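기술자료 > 현장 방문 보고 > 작업 표준·안전
검색어를 입력하세요 검색 상세검색
소개 방문 보고 표준 해설 자료실 문의

온홀름(Ornholm) 조작 데이터 작업장 방문 보고: 핸드헬드 그리퍼 운용 기준을 중심으로

11월에 온홀름의 조작 데이터 작업장을 방문하였다. 방문 목적은 핸드헬드 그리퍼 작업에 적용되는 내부 운용 기준의 구성과 실제 적용 수준을 확인하는 것이었다. 설비 사양이나 학습 결과는 확인 범위에서 제외하였다. 오전 9시 30분에 기준서 열람을 시작하였고, 오후에는 작업대 옆에서 작업을 참관하였다.

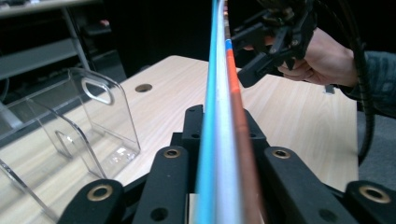

글쓴이: 표준·안전 담당 편집위원 (방문 및 작성)

1. 기준서의 구성

온홀름의 기준서는 본문 43쪽이며 5개 장으로 되어 있다. 장 제목은 순서대로 작업대 구성, 공구 점검, 파지 및 인계, 기록, 이상 처리이다. 초안은 올트콤(Oltolcombe) 사업장에서 쓰던 작업 지침을 가져온 것으로, 당시 지침은 고정형 로봇 셀을 전제로 하고 있었다. 사람이 그리퍼를 손에 들고 조작하는 작업으로 옮기면서 울타리, 인터록, 속도 제한에 관한 조항은 대부분 삭제되었고 그 자리에 손 위치와 케이블 처리에 관한 조항이 들어갔다.

삭제 조항의 목록은 부록에 남아 있다. 다만 삭제 사유란이 비어 있는 항목이 있어, 개정 이력을 나중에 추적할 때 문제가 될 수 있다. 현장에서도 같은 의견을 전달하였다.

용어는 정리가 필요하다. 같은 부위를 본문에서는 '핑거', 점검표에서는 '패드', 부록에서는 '집게'라고 적고 있다. 핑거 본체의 손상과 접촉면 재료의 손상은 처리 절차가 다르므로 용어를 분리하는 편이 맞다.

2. 파지 및 인계

참관 시간의 대부분을 이 장에 할애하였다. 대상 작업은 청색, 백색, 주황 계열의 가는 봉 세 개를 한 다발로 모아 그리퍼 두 대로 잡는 것이다. 한쪽 그리퍼는 다발 아래를, 다른 쪽은 위를 잡는다. 기준서는 이 상태를 '이중 파지'로 정의하며, 인계 동작은 반드시 이중 파지를 거치도록 하고 있다.

관련 조항을 요약하면 다음과 같다.

- 3.2 받는 쪽이 파지를 완료하고 정지한 뒤에 주는 쪽을 개방한다.
- 3.3 이중 파지 중에는 두 그리퍼 모두 핑거 개폐량을 변경하지 않는다.
- 3.4 손은 손잡이에만 둔다. 핑거와 링크 사이에 손가락을 넣지 않는다.
- 3.6 케이블은 손잡이 바깥쪽으로 내리고, 두 그리퍼 사이를 통과시키지 않는다.
- 3.7 다발 작업에서 봉의 좌우 배열이 바뀌면 해당 회차에 표시를 남긴다.

3.4항은 손끼임 방지 조항으로, 내용은 타당하나 판정 기준이 없다. 링크가 움직이는 범위를 치수 또는 그림으로 제시해야 교육 자료로 쓸 수 있다. 3.6항은 주름관형 케이블의 처리에 관한 것이다. 작업대 가장자리에서 케이블이 눌리거나 걸리는 경우에 대한 언급이 없어 추가를 권고하였다.

3.7항은 안전보다 데이터 품질에 관한 조항이다. 배열이 바뀐 회차를 폐기하지 않고 표시만 하도록 한 점이 올트콤 지침과 다르다. 기준서에 따르면 표시된 회차는 별도 묶음으로 보관하며, 사용 여부는 사용하는 쪽에서 결정한다. 방문 시점의 등록 회차는 3,232건이었다. 표시 회차의 비율은 공개 범위에 포함되지 않았다.

3. 작업대 구성

작업대 상판은 밝은 색의 목재이며 배선용 원형 구멍이 하나 보인다. 기준서 1장은 상판 위 물품을 '대상물', '배경물', '잔류물'의 세 등급으로 나눈다. 대상물은 해당 회차에서 조작하는 물품이고, 배경물은 작업 지시서에 등록된 채로 상판에 두는 물품이다. 둘 중 어디에도 속하지 않으면 잔류물로 보며 회차 시작 전에 치운다.

투명한 물품에는 별도 조항이 있다. 투명 아크릴 상자처럼 벽면을 통해 상판의 나뭇결이 비쳐 보이는 물품은 배경물로 쓸 경우 위치를 지시서에 적어야 한다. 반사와 굴절 때문에 회차 간 영상 차이가 커진다는 것이 조항의 근거이다. 위치 기재 방식은 자유 서술로 되어 있다. 상판 모서리를 기준으로 한 구역 기호를 쓰면 기재 편차를 줄일 수 있을 것으로 판단한다.

4. 공구 점검

점검은 회차 묶음을 시작하기 전에 실시한다. 점검표 항목은 핑거 체결, 접촉면, 개폐 동작, 케이블, 렌즈 오염이다. 이 가운데 접촉면 항목의 기술 수준이 가장 낮다. 점검표에는 '마모 없을 것'이라고만 적혀 있는데, 발포재 계열의 접촉면은 사용과 함께 표면이 일어나는 것이 보통이어서 문구대로라면 사용 가능한 공구가 거의 남지 않는다.
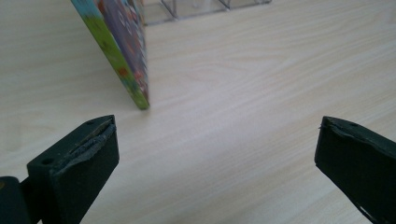 사진 2. 핑거 안쪽 가장자리의 발포 패드. 좌측은 표면이 해져 보풀이 일었고, 우측은 가장자리가 뜯겨 살짝 들떠 있다.

나데르 계열 공구를 쓰는 나자르(Najjar)의 점검 양식과 비교하면 차이가 분명하다. 나자르 양식은 접촉면 상태를 네 단계로 나눈다.

0단계: 손상 없음
1단계: 표면 보풀. 사용 가능, 점검표에 기록
2단계: 가장자리 뜯김 또는 들뜸. 묶음 종료 후 교체
3단계: 본체 노출. 즉시 사용 중지

이 구분을 적용하면 사진 2의 좌측 패드는 최소 1단계, 우측 패드는 2단계에 해당한다. 좌우 단계가 다를 때는 높은 쪽을 공구 전체의 단계로 삼는 것이 나자르의 방식이며, 온홀름에도 같은 방식을 제안하였다. 좌우 마모 차이는 파지력 편차로 이어질 수 있으므로 양쪽을 따로 기록해 둘 필요가 있다.

핑거 본체의 흠집도 점검표에 항목이 없다. 우측 핑거 하단에 밝은 선이 한 줄 있는데, 단순 긁힘인지 균열인지는 육안만으로 판정하기 어렵다. 이런 경우에 적용할 '판정 보류' 칸을 두고, 보류 공구의 보관 위치를 정해 두는 것이 좋다.

5. 기록 및 이상 처리

기록 장은 짧지만 정리가 잘 되어 있다. 회차마다 공구 번호, 작업 지시서 판 번호, 작업대 번호를 남기고 세 값 중 하나라도 빠지면 등록이 거부된다. 등록 도구는 온데티(Ondetti)에서 받은 것을 그대로 쓰고 있다. 공구 번호는 그리퍼 단위로만 부여되며 접촉면 교체 이력은 연결되지 않는다. 4항에서 지적한 단계 구분을 도입하더라도 이 연결이 없으면 특정 회차가 어떤 상태의 패드로 수행되었는지 확인할 수 없다.

이상 처리 장은 낙하, 미파지, 케이블 걸림, 손 접촉을 구분한다. 낙하와 미파지는 회차를 계속할 수 있고, 케이블 걸림과 손 접촉은 즉시 중단한다. 중단 후 재개 조건은 '원인 제거 확인'으로만 되어 있어 확인 주체가 불명확하다. 조작자 본인이 확인해도 되는지를 명시해야 한다.

6. 권고 사항

- 핑거, 접촉면, 링크의 용어를 본문·점검표·부록에서 통일할 것
- 3.4항에 링크 가동 범위 그림을 추가할 것
- 3.6항에 작업대 가장자리에서의 케이블 처리를 추가할 것
- 접촉면 점검을 단계 구분 방식으로 바꾸고 좌우를 따로 기록할 것
- 접촉면 교체 이력을 공구 번호에 연결할 것
- 중단 후 재개의 확인 주체를 정할 것

온홀름 측은 용어 통일과 접촉면 점검 항목을 다음 개정판에 반영하겠다고 답하였다. 교체 이력 연결은 등록 도구의 변경이 필요하여 온데티와 협의한 뒤 회신하기로 하였다. 참관은 오후 4시에 종료하였다.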